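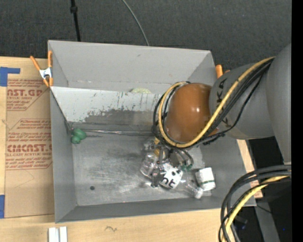
How much weight can a Jilance storage tote hold?

Each tote is rated for 7 kilograms when carried by the hand grips and more when it sits flat on a shelf. The shelf rating depends on the size you order and is printed on the packing slip.

Jilance totes are sold for stockrooms, garages and small repair shops. They come in two lengths, 300 mm and 800 mm, and both fit the Harb shelving system without adapters. The shorter tote goes in sideways on a standard Harb shelf. The longer one needs the deep shelf, sold separately.

Lids
Lids are not included. The Fustska snap lid fits both lengths and can be ordered in clear or black. Totes can be stacked with the lid on — up to three high for the short size, two for the long. Do not stack totes without lids.

Labels
A card holder clips over the rim and takes a standard index card. Adhesive labels also work, but wipe the surface with rubbing alcohol first and let it dry. Labels put on in a cold garage tend to peel by spring.

Cleaning
Use warm water and dish soap. Oil and grease come off with a citrus cleaner. Avoid acetone and stiff wire brushes. Not dishwasher safe.

Ordering
Single totes ship in two business days. Orders of 2000 or more are made to order through Juvico, our freight partner, and a quote is needed before payment. Pickup is available at the warehouse counter on weekdays and on Saturday until noon.

Returns
Unused totes can be sent back within a month. Lids that have been opened can't be returned, but cracked ones are replaced free — email the order number and a photo of the crack.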